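Denim

Denim is a hard-wearing warp-faced twill, usually of cotton, in which the lengthwise (warp) threads are dyed and the crosswise (weft) threads are left undyed. Each weft thread passes under two or more warp threads, which produces a diagonal rib on the face of the cloth and leaves the reverse much paler. The most common colour is indigo blue. Denim is best known as the cloth of jeans, but it is also used for jackets, skirts, aprons, overalls, bags and upholstery.

Name

The word is generally traced to the French serge de Nîmes, a sturdy fabric associated with the city of Nîmes. English traders had shortened the phrase by the end of the seventeenth century. Whether the cloth sold in England under that name was always made in France is disputed, and the early serge was probably a blend of wool and silk, unlike the cotton fabric that later took the name.

The word jeans has a separate origin. It comes from jean, a cotton or cotton-blend twill named after Genoa, in Italy. Jean was woven with warp and weft of the same colour, and in the nineteenth century it was sold as a lighter and cheaper cloth than denim. The garment kept the name after makers had largely changed over to denim.

Structure

Most denim is a three-by-one twill, meaning that the weft passes under three warp threads and over one. Lighter cloths, such as those made for shirts, are often two-by-one. The diagonal may run up to the right or up to the left as seen from the face:

Right-hand twill is the usual form. It has a firm, flat surface.
Left-hand twill tends to feel softer after laundering.
Broken twill reverses the diagonal at intervals. It was introduced to reduce the tendency of trouser legs to twist as the cloth relaxed in the wash.
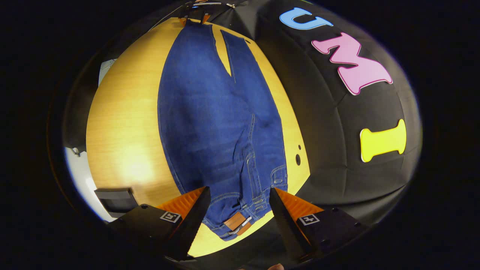
Photo: Carmela Piras

Weight is given in ounces per square yard in most of the trade, including in countries that otherwise use metric measures. Cloth under 10 ounces is commonly called lightweight, and cloth above 14 ounces heavyweight. Very heavy denims exist but are difficult to sew on ordinary machines and stiff to wear until they have been broken in.

Dyeing

Indigo does not dissolve in water. To dye with it, the colouring matter has to be reduced in an alkaline bath to a soluble form known as leuco-indigo, which is yellow-green. Yarn dipped in the bath comes out that colour and turns blue as the dye oxidises in the air. Repeated dips build up a darker shade.

Because the dye sits mostly on the outer part of each yarn, the core stays white or nearly so. This is known as ring dyeing and it accounts for the way denim fades. As the surface wears away at points of friction, the pale core is exposed, while protected areas stay dark.

There are two main industrial methods. In rope dyeing, several hundred warp yarns are gathered into a loose rope and passed through a series of dye boxes, with a period of exposure to air after each. The ropes are then opened out and the yarns wound side by side onto a beam. In slasher (or sheet) dyeing, the yarns run through the boxes as a flat sheet and are usually sized in the same pass. Rope dyeing is slower and needs more floor space, but it is considered to give more even colour across the width of the cloth.

Indigo was obtained from plants, chiefly species of Indigofera, until the end of the nineteenth century. Synthetic indigo became commercially available in 1897 and displaced the natural product within a few decades. Plant indigo is still used on a small scale. Black denim is generally dyed with sulphur dyes, which may also be applied beneath or over indigo to alter its cast.

Weaving and selvedge

Denim was formerly woven on shuttle looms, on which a single weft thread travels back and forth across the cloth. The returning thread binds each side and forms a clean, self-finished edge called a selvedge. Shuttle looms produce a narrow cloth, typically less than a metre wide, and run slowly.

From the middle of the twentieth century mills moved to projectile, rapier and air-jet looms. These machines insert a separate length of weft for each pick and can weave cloth at about twice the width. The edges are fringed and have to be overlocked when the garment is sewn. Shuttle-loomed denim remains in production for a specialist market, with Japan a leading source. Its edge is often marked with a coloured thread, which shows when the leg of a pair of jeans is turned up.

Finishing

Cloth from the loom is brushed and singed to remove loose fibres. It may then be skewed, or pulled slightly off square, in the direction in which the twill would otherwise move in the wash. Most denim is also pre-shrunk by mechanical compression, a process patented in the 1930s under the name Sanforized. Unsanforized cloth, also called loomstate or shrink-to-fit, can lose up to 10 per cent of its length in a first hot wash.

Denim sold without washing after dyeing is described as raw or dry. Most garments, however, are laundered at the factory. Stone washing, in which jeans are tumbled with pumice, became widespread in the late 1970s. Cellulase enzymes were later adopted as a substitute for some or all of the stone. Other treatments include bleaching, hand sanding, resin creasing, ozone treatment and laser marking.

Sandblasting with silica was once a common way to produce local fading. It exposes workers to fine dust that can cause silicosis, and Turkey prohibited the practice in garment finishing in 2009 after cases of the disease among workers. Many clothing companies have since stopped accepting sandblasted goods.

Garment construction

The pattern of the modern five-pocket jean was largely settled by the early twentieth century. It has two front pockets, a small pocket set inside the right front one, and two patch pockets at the back, with a shaped yoke above them in place of darts. The inseam or outseam is normally flat-felled, with both raw edges folded in and held by two parallel rows of stitching.
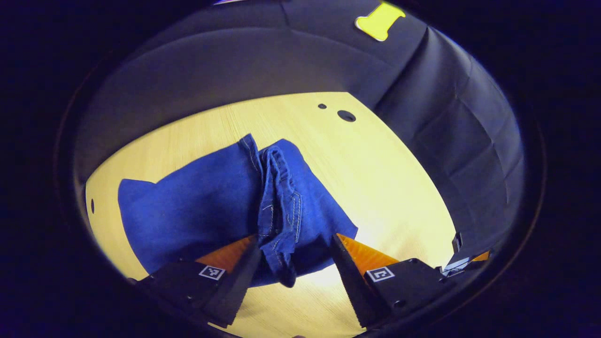

Blue denim with pale tan topstitching.

Topstitching is worked in a thicker thread than the construction seams. Orange, gold and tan are the traditional colours, and are often said to have been chosen to match the copper rivets. Riveted work trousers were patented in the United States in 1873. The rivets were placed at points of strain, among them the pocket corners. Bar tacks, which are short runs of dense zigzag stitching, now do the same job in many places.

A patch of leather, card or imitation leather is commonly sewn to the back of the waistband and carries the maker's mark. Belt loops became a standard feature in the 1920s as belts replaced braces, and zip flies followed as an alternative to buttons.

Stretch denim

Stretch denim has a small proportion of elastane, commonly one to three per cent, spun into the core of the weft yarn. The cloth therefore gives across its width but little along its length. It became common in women's jeans during the 1980s and in men's from the 2000s. Elastane is degraded by high heat and chlorine bleach, and blended cloth is harder to recycle than pure cotton.

Environmental effects

Cotton growing accounts for a large share of the water used over the life of a pair of jeans, although the amount varies widely with climate and irrigation. Dyeing and finishing add to this, and untreated effluent has discoloured rivers near some manufacturing centres. Measures taken to reduce the load include pre-reduced indigo, foam dyeing, recycled process water, and the replacement of wet bleaching by ozone and lasers.

Worn denim can be shredded and respun with new fibre, or made into insulation batts and padding. Rivets, zips and patches have to be cut away first — a step still done largely by hand.

Care

Indigo transfers readily to other fabrics, a fault known as crocking, and new dark denim is best washed separately. Turning garments inside out, using cool water and drying them on the line all slow the loss of colour. Tumble drying shortens the life of stretch cloth in particular.

See also

Chambray — a plain-weave cloth with a coloured warp and white weft
Drill
Dungaree
Gabardine
Moleskin

Last revised Nov 20, 2025 | Contact the editors | © Korngate Reference | Back to top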